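Startseite | Projekte | Datensätze | Notizen | Kontakt

Projekte > Losus > README

# Losus – Schwungdaten vom Golfplatz

Hallo und schön, dass du hier gelandet bist! Losus ist meine kleine Sammlung von Golfschwüngen, die ich auf der Driving Range in Bravthorpe zusammengetragen habe. Drin sind 1258 Schläge von 17 Leuten, vom blutigen Anfänger (ich!) bis zu Evdokia Karagiannis, die den Ball gefühlt bis ins nächste Dorf haut.

## Was drin ist

Pro Schlag gibt es eine Zeile in `schwuenge.csv`: Spielerkürzel, Schläger, Schwungdauer, Tempo beim Treffen und die Länge in Metern. Die Länge ist geschätzt, und zwar von Christos Nikolaidis, der neben mir stand und in die Ferne geblinzelt hat – nehmt sie also bitte nicht zu genau. Leere Felder heißen, dass der Sensor am Griff nichts geliefert hat.
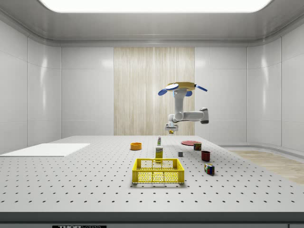
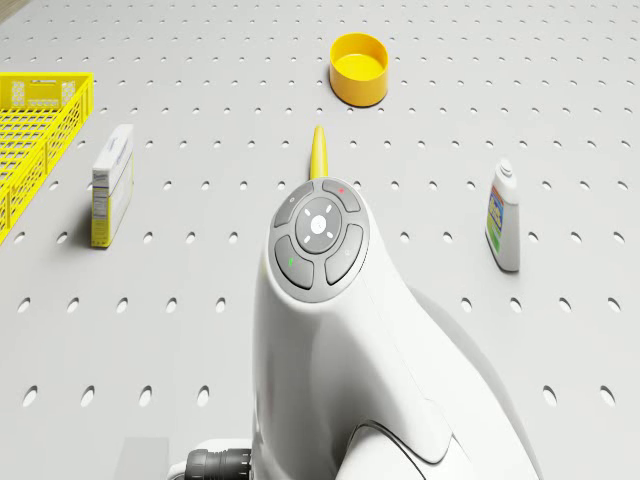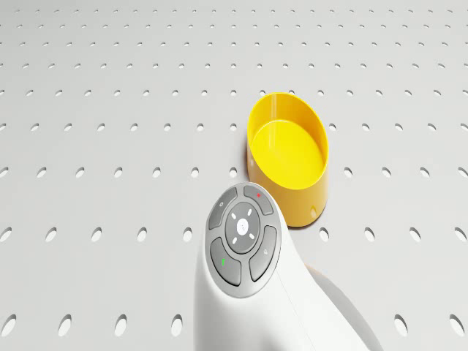
**Kategorie: Benutzung und Hinweise**

Einfach das Archiv entpacken und die CSV laden, Trennzeichen ist das Semikolon (ja, ich weiß). Wer nur mit dem Driver rechnen will, filtert die Spalte `schlaeger` auf `D`. Version 2 hat die Umlaute repariert, in der alten stand überall Buchstabensalat.

Ein paar Sachen solltet ihr wissen:

- Linkshänder fehlen fast komplett, es ist nur Annunziata Fabbri dabei.
- 70 Schläge sind mit `topp` markiert, da wurde der Ball bloß oben angekratzt. Die meisten davon sind meine.
- Die Schläge vom September wurden bei kräftigem Gegenwind gemacht. Ich würde sie bei Längenvergleichen weglassen.

## Lizenz und Dank

Macht damit, was ihr wollt, solange ihr Losus nennt und nicht versucht, die Kürzel echten Leuten zuzuordnen. Danke an Periklis Deligiannis fürs Skript zum Auslesen! Fehler gefunden? Dann schreibt mir gern über das Kontaktformular, ich antworte meistens am Wochenende.

Stand: 18. Dez. 2019

Diese Website verwendet Cookies. Mehr erfahren | Akzeptieren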